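# Tuvum Home Sim – Frequently Asked Questions

Last revised 4 May 2020. Maintained by Stamatia Tsolakis. Applies to the standard license and the Isberg evaluation license.

Tuvum is a simulated household for testing mobile robot software before it is run on hardware. The package contains furnished rooms, a physics layer and a set of scripted tasks.

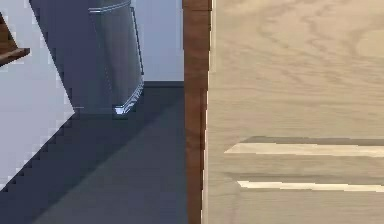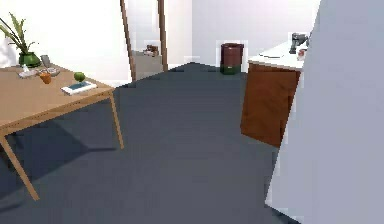
*Two rendered views from Tuvum.*

## What is in the base package?

The Economou room set, the object library (700 items) and the task runner. The object library covers tableware, fruit, plants, bins and small appliances. Rooms can be edited, but the edited copy must be saved under a new name or the next update will overwrite it.

## Why do shadows have stair-step edges?

Shadow maps are rendered at low resolution by default. The setting is `shadow_res` in the room file. Raising it smooths the edges on walls and floors and slows the simulation. Planners that work from depth alone are not affected. If you train a detector on color images, raise it at least for the final set.

## Do cabinet panels and wood surfaces have real geometry?

Recessed grooves in a panel are modeled. Wood grain is texture only and has no effect on contact or friction.

## The camera view is half blocked by a panel. Is that a bug?

No. Cameras have no collision body unless you assign one, so a view can end up very close to a cabinet or wall. Set `cam_clearance` to a value above zero to reject those poses at reset.

## Some furniture looks as if it floats. Does this affect physics?

Usually not. The visual mesh and the collision mesh are separate files, and a small gap between the visual mesh and the floor does not change contact. Run `check_rest` on the room to confirm. If it reports an offset, send us the output.

## How many tasks are included?

The runner ships with 200 tasks – mostly pick, place and navigate. Some 2,100 start states are supplied with them. Door tasks are planned for June and will be a free update for standard license holders.

## Can I import my own objects?

Yes. Supply a mesh, a mass and a friction value. Objects without a mass are treated as fixed. Shiny metal needs a reflection value as well, otherwise it renders flat gray.

## Will results carry over to a real robot?

Partly. Navigation results carry over better than grasping results in our own tests at Gemimthorpe. Thin objects lying flat on a table are the weak point: contact at the edges is approximate, and a grasp that holds in simulation should be repeated on hardware before you report it.

## Who do I contact?

- Licensing: Despina Manolakis
- Physics and import problems: Markos Tsoukalas
- Task runner: Achilleas Konstantinidis

Include the room file and the log with any report.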